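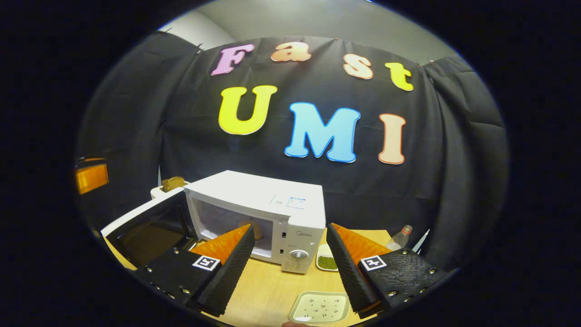 A few of us drove out to the Tekport open day last month, and I've been boring my family about it ever since! We got there for the second session (15 of us squeezed in, plus a pram) and Karthikeyan Nambiar from the Skiltside group took us through the hand-held gripper work.

I'd gone in expecting big factory arms behind yellow fencing. The bit I liked best was a little kitchen set-up on a wooden tabletop - a white Midea microwave with its door swung open, a toaster with a slice of brown bread sticking out, a small dish of mung beans, and "Fast UMI" in big foam letters on the black cloth behind. Very cheerful colours, too. You hold the gripper yourself and do the chore with its two orange-padded fingers, and the recordings are used later to teach a robot the same movements. Karthikeyan told us they have 3,030 recordings so far, 979 of them kitchen jobs, and they're hoping to have the lot tidied up by November.

Then we got a turn. My job was to shut a microwave door, which I do every day of my life, and it took me 4 goes. My neighbour Bivano (yes, the bike shop Bivano, everyone calls him that) picked up a single bean on his second try and was unbearable all the way home.

Tea and lamingtons were in the Huamán room afterwards, and I got chatting with a retired sparky who wanted to know how they keep the marker tags on the fingers clean. Damp cloth, apparently.

They're running it again in November. If you'd like a seat in my car, give me a yell - I can fit three more, four if somebody's small.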